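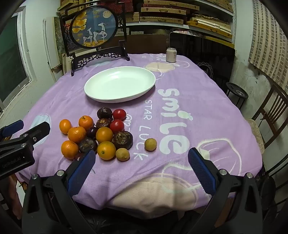 Zanele Joubert wrote in after the last piece to say that the finger pads on a hand-held gripper matter more than the tracking, and that she would have liked a review to begin there. Fair enough.

The Plurketti pads are blue textured rubber, sold as a replacement lining for two-finger hand-held grippers used to record demonstrations. I fitted them to both hands and recorded 200 fruit-to-plate episodes on a soft tablecloth with mandarins, tomatoes and some badly wrinkled purple fruit.

Fitting took 30 minutes. The old pads peel away, the residue comes off with alcohol, and the new ones go on dry. The adhesive permits one correction. Leave overnight before loading.

Grip on mandarins is very good. The texture bites at low closing force, so the demonstrator squeezes less and the recorded finger width stays close to the true width of the fruit. With the smooth pads I used before, I over-closed by habit, and the policy learned to over-close too. Tomatoes are less clear-cut. A glossy skin gives the texture little to hold, and an off-centre grasp still rolls out. Wrinkled fruit was the easiest of the lot.

Two complaints. The pads shed a fine blue dust for the first dozen or so episodes, which marks pale cloth. They are also thicker than the originals, so the zero position must be recalibrated. The instructions mention this on the back page, after the cleaning advice. Jong-dae Yook missed it and had to discard a morning's recordings.

Wear is acceptable. After the full run the leading corner of the left pad was slightly rounded and the rest was unchanged. Salis sells a softer pad that held tomatoes better for me, but it tore early.

Price is around 149 for a set of four, which is high for rubber. Recommended for mixed produce and anything with a matt skin. For glossy items, wait for the softer grade promised in April.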